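7. WHEN THE HAND WILL NOT LET GO (OR WILL NOT GRAB)

This section covers faults 15 and 5, the two you are most likely to meet on a Falham arm with the Gesari hand fitted. If your display shows anything else, go to section 9. If your display shows nothing at all, check that it is plugged in, then go to section 9.

Read the whole section before you touch anything. It was rewritten after the August incident at the Stilleck workshop, in which the hand closed on a sleeve and kept it. The owner of the sleeve was unhurt and is still cross.

CAUTION: The red stop button cuts drive power. It does not open the fingers. A hand that was gripping when you hit the button will go on gripping with full confidence.

7.1 Before you start

You will need the long hex key from the lid of the case, a flashlight, and a second person who can reach the stop button without climbing over you. Tie back long hair. Roll up your sleeves, for reasons already given.

1. Press the red stop button.
2. Turn the main switch on the Coetzee controller to OFF and take the key out. Put the key in your pocket. Leaving it on the bench "where everyone can see it" is how everyone ends up using it.
3. Wait for the fan to stop.
4. Support the arm from below with your free hand. The brakes hold well, but they were not designed with your toes in mind.

7.2 Fault 15: finger stalled

Fault 15 means a finger was told to move and did not get where it was going. The controller tries again, gets annoyed, and shuts down the whole hand. In most cases the finger is fine and something is in its way.

1. Find the manual release on the back of the palm, under the rubber plug.
2. Insert the hex key and turn it counterclockwise until the fingers go slack. Do not use a power driver. The release is a small brass screw and it will lose.
3. Move each finger by hand through its full travel. It should feel stiff and even. A finger that feels gritty, or stops early, is your culprit.
4. Shine the flashlight into the finger joints and remove whatever is in there. Lint and cable tie ends are the usual finds.

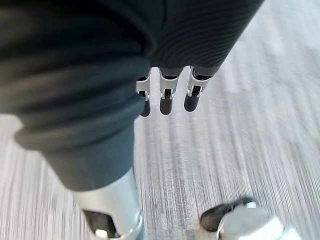
5. Check anything soft near the hand, covers and sleeving included. Fabric that sits clear of the fingers with the arm raised can slide down when the arm is lowered, and the finger sensors cannot tell a fold of cloth from a part they have been asked to pick up.
6. Pull any slack back up the arm and fasten it with the strap supplied. Tape is not a strap. Tape is a future fault 15.
7. Turn the release clockwise until it clicks, and refit the plug.

NOTE: If two arms share a work area, power down both before you reach in. The second arm has no idea that the first one is broken and will carry on with its day.

7.3 Fault 5: grip force out of range

Fault 5 appears when the measured force does not match the force requested. Either the sensor has drifted or someone has been in the settings.

1. Restore power with the hand empty and everybody standing behind the yellow line.
2. Open the force page. The limit should read 1000. If it reads 2000, someone wanted a stronger grip and helped themselves. Set it back.
3. Run the zero routine. Keep your hands away from the fingers while it runs, including when it seems to have finished. It pauses before the last squeeze.
4. If the fault returns, replace the fingertip pads and repeat step 3.

CAUTION: Never hold a finger still to "help" the zero routine. It will record your hand as the new normal.

7.4 Returning to service

Run the arm at its slowest speed through one full cycle, with the second person at the stop button and looking at the arm, not at a phone. Then write the fault number, the cause and your name in the log. "Fixed it" is not a cause.

Three entries of the same fault for the same finger mean the finger comes off and goes back to the service desk, marked for Mbali Matlala. Pack the hex key separately. She has plenty of ours already and would like to stop receiving them.

Section revised 11 November 2018. Discard earlier copies, including the one taped inside the cabinet door.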